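Goody bags, Mar 12, 2019

Packing sweets for the Wiriya open day. I started with the white bags, the ones with the mint rope handles. Small packets in first, candy bag after.
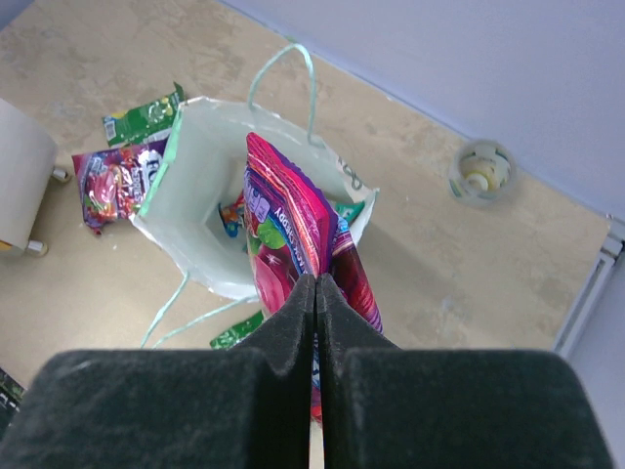

Notes: Tamara Kravets

The long Savoria packet is my favourite, such a nice purple! It's a tall thing though, so I'd stand it up against the side.
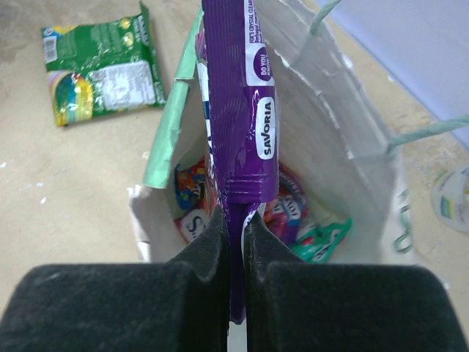 Stefaniia Panasiuk reckons long ones should go in before anything else, or they crease. Fair enough, will try that on the next 5.

Then the green snacks and the fancy patterned gift bag.
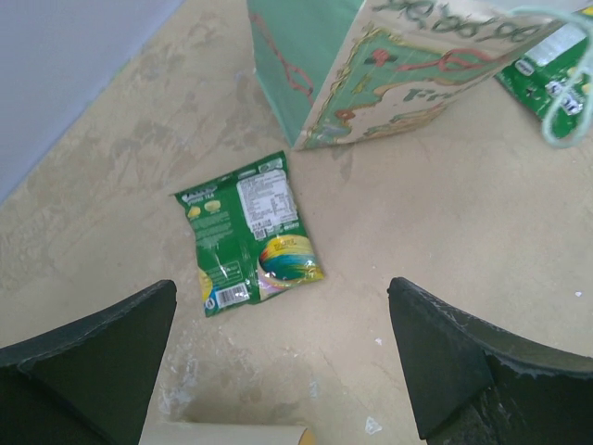 Green snack bag, label side up

Halls and the other green packet still to find a home.
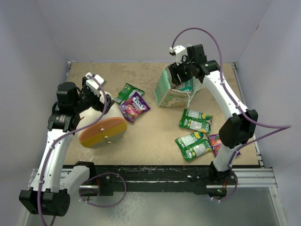 To do
Order more bags (39 left, we want 64)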